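Rumora Press Monitor
News monitoring for embassies, aid agencies and foreign desks

Rumora collects public statements from ministries, state broadcasters and party offices and puts them in one searchable feed. Each item keeps its original wording next to an English translation, with the time it was first posted. If a statement is edited or withdrawn, both versions stay on file.

Coverage includes sanctions notices, border closures, health orders and election rulings. Alerts go out by email or text, and you can set them by country, office or speaker.

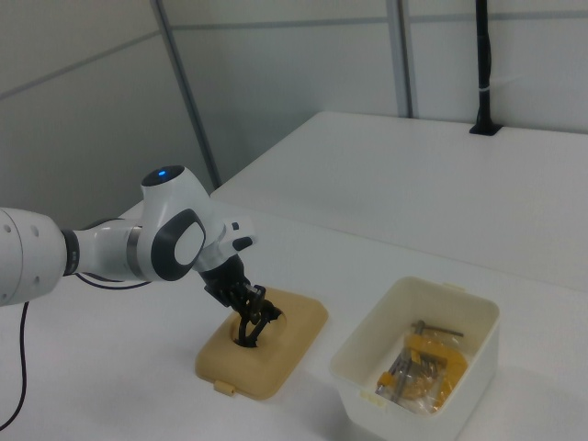
Plans
Desk: 3 users, 30 countries, two years of archive.
Bureau: unlimited users, 77 countries, full archive and export to spreadsheet.
Both plans are billed yearly. Prices change in May.

Support
Translation queries go to Natalia Meléndez. For accounts and billing, contact Raimo Saarela.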